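About Gresetberg Fellowship

Gresetberg Fellowship is an independent congregation with 527 members on its roll. We baptize believers by full immersion, on their own confession of faith. Shahnaz Bhuiyan has been our pastor since the Stadness and Usano groups merged. 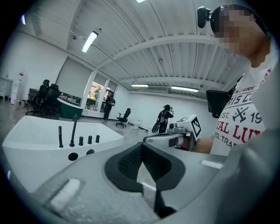 Baptism follows a six-week class, held each February. Candidates may ask for the meeting hall or a private home. A freestanding bathtub with a spout and hand shower is acceptable under our rules. 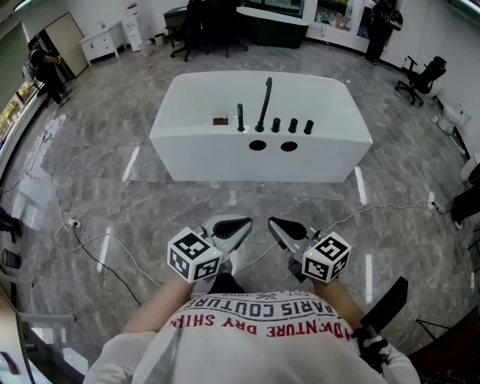 Membership

Apply in writing to the elders. Transfers need a letter from the previous church.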